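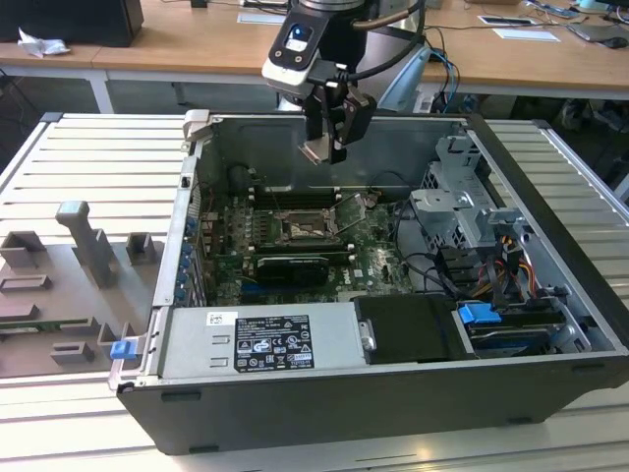

*Dexter Magbanua, Aquino workshop — progress report to the Fernomico fund, August 23, 2021*

In July we moved from sorting to repair of the donated desktop towers. The grant covers 312 machines, and 100 of them are now opened, checked and listed. Most work in this period was on the Dell towers, where the processor, the memory and the power supply are inspected one after another.

Processors are taken out by model. The Xeon E5-1630 v3 is the one we wish to keep in use, as it is still good for drawing software.

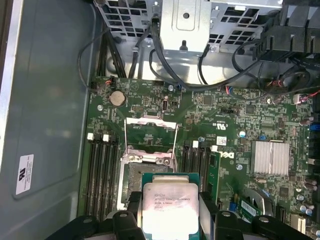
Eduardo Belmonte wrote to us that he would prefer the sockets photographed before any chip goes back, so that bent pins are not discussed later. We have added this step to the work sheet.

The graphics cards stay in the case during inspection. Drive trays are recorded separately — seven are missing and must be bought. 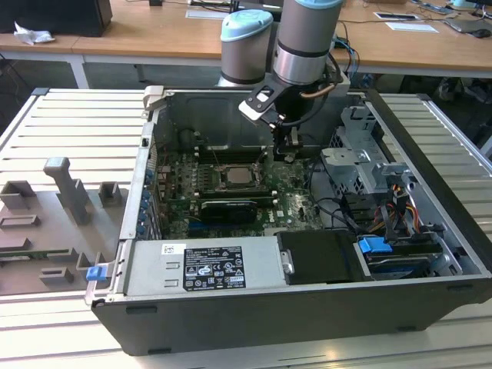 Will the missing trays delay the delivery to Dritance? The first four towers can go without them, and the others will wait for the order.

Memory is the next task. We will begin with the slots nearest the battery.
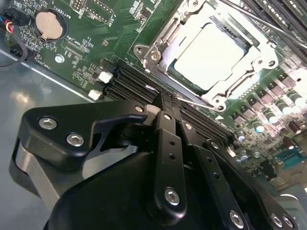
*Memory slots and processor socket on one of the boards.*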